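Testeo Community Help > Home and Workplace > Cleaning and Waste

Used tissues in an open bin, do I need a lid or just smaller bags?

Posted by Yutong Shen, May 7, 2019
Viewed 122 times

I look after a shared break room on the ground floor of our building. We have one small trash bin in there for tissues and bits of paper, no lid, lined with a black bag. People with colds go through a lot of tissues, and by afternoon the bin looks full even though there is almost no weight in it. Then the top ones roll off and end up on the floor.

The floor is part tile and part wood. The tile side is easy, I just wipe it. The wood strip along the wall is harder to keep clean and I would like to keep used tissues off it.

What I have tried so far:

Emptying it twice a day. It works but the bags are going out almost empty in terms of weight, and we get through a roll of them fast.

A bin with a swing lid (a Zeser one, it was in the storage closet). People did not like touching the lid and started leaving tissues on the table, so I put the open bin back.

My other problem is the bag itself. It is bigger than the bin and slides down inside after a day, and then things get dropped between the bag and the wall of the bin.

Should I get a pedal bin, or is there a way to make the open one work? Also, someone told me tissues can go in with paper recycling. We have a separate blue bin over by the water dispenser and I don't want to put up a sign that is wrong.

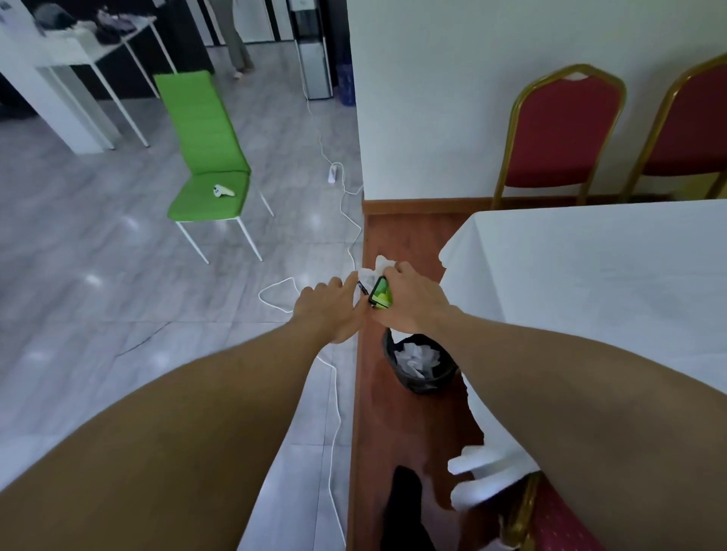
The break room bin with the black liner, tile on one side and the wood strip on the other.

3 replies, sorted by oldest

Khurram Kakakhel

Taking the recycling part first. Used tissues go in the trash. The fibers are too short to be worth anything for new paper, and nobody at the sorting end wants to handle them. Some towns take them with food waste for composting, so look at your local list, but they should not go in with office paper. If your blue bin is for paper, put a sign on it that says no tissues and no paper towels. Put the sign on the wall at eye level, not on the bin.

For the bag sliding down: gather the extra at the top on one side, twist it, and tie a simple knot so the opening fits snug over the rim. Fold at least 3 inches over the outside. Before you put the bag in, push it down to the bottom and let the air out, otherwise it balloons and takes up half the room. If air gets trapped under it, a small hole drilled near the bottom of the bin fixes that on a plastic one. I did this on the bins in our office in March and have not had a bag slip since.

For the volume, tissues are mostly air. Don't push them down with your hand. When the bin looks full, lift the bag by the edges, give it a shake and set it back. They settle quite a bit. If you do have to pick one up off the floor, wear a glove or use a spare bag turned inside out over your hand, and wash your hands after.

I would keep the open bin. A pedal bin is fine too but the cheap ones break at the hinge.

wako_bay

get a bigger bin

Marta T.

I disagree with the above about pedal bins. We have a Varnlow in a waiting room and the pedal has held up fine for 2 years. Nobody has to touch the lid, so you don't get the problem you had with the swing one. Check that it has an inner bucket, it makes changing the bag easier.

Two more things. Move the bin fully onto the tile. If it sits next to the wood, that is where the misses will land. And keep any cords away from it. I can see a long white cable on the floor in your picture and a power strip on the tile, and people walking over to throw something away will catch a foot on it sooner or later. Run it along the wall or put a cord cover over it.

For bags, buy them by the size of the bin. Measure around the rim and halve it, and the flat width of the bag should be just over that. Ours come in a carton of 600 and it lasts us a long time.

Yutong Shen (original poster)

Thank you. I tied the knot at the side this morning and the bag is staying up so far. The bin is going over to the tile and I will ask about a cover for the cable. I'll price the pedal bin and leave the open one out until then.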